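August 2025, Friday
Cell 2 notebook, Murnov gripper, wrist cam + sim twin

Jaw zero drifted again. Third time since the arm came back from Hendura. Homed cold, homed again after lunch, didn't get the same number. Left finger closes first, pushes the part over before the right one gets there. Nothing in the fault log.

Pulled the gripper off the flange. Bolts fine, dowel fine. Bit of grit in the left rail, wiped it out, fresh grease, only a smear this time (whoever did it last used way too much and it got into the pad glue). Both finger plates back on with new screws. Old ones had the heads half rounded, threw them out so they don't end up back in the drawer.

Open/close 200 times with no load. Sounds ok. Slight tick at full open, couldn't tell which side. Leave it for now.

Then the twin. Somebody set the open limit by eye back in November and it never got written down anywhere, so the sim jaws and the real jaws have been disagreeing the whole time. Put the encoder value in properly: 2570 counts at full open. Reloaded the kitchen room, sent jaws to open, parked low over the floor by the cabinet and compared with the real one at the same command.

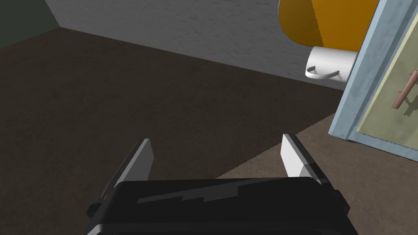
Camera offset still needs redoing. The Irnard mount got swapped for the taller one and the config file has the old height in it, so every approach comes in short. Measured twice with the calipers, wrote 327 on the tape on the mount itself. DON'T peel that off until it's in the file.

Also the handle approach. Planner picks the wrist angle that puts the housing closest to the cabinet door. On the real cell that would scrape. Added a keep-out box along the door face, a bit fat, can trim it later. Replanned 3 times and it took the other wrist angle every time. Good enough to try at slow speed, not good enough to leave runing overnight.

Cable: the Mwakalinga clip on the forearm has cracked. Zip tie on it for now. Need to order the clip, and get two because it'll crack again. Check there is slack at full wrist roll before anyone takes the speed limit off.

Still open
camera height into config, then recalibrate
home cold Monday before anything else, write number down HERE, not on the whiteboard
tick at full open
pads on left finger getting shiny, around a month left in them maybe
ask Hendura what they did to the zero when they had it, paperwork just says "ajusted"

Speed limit stays on. Key is in the top drawer.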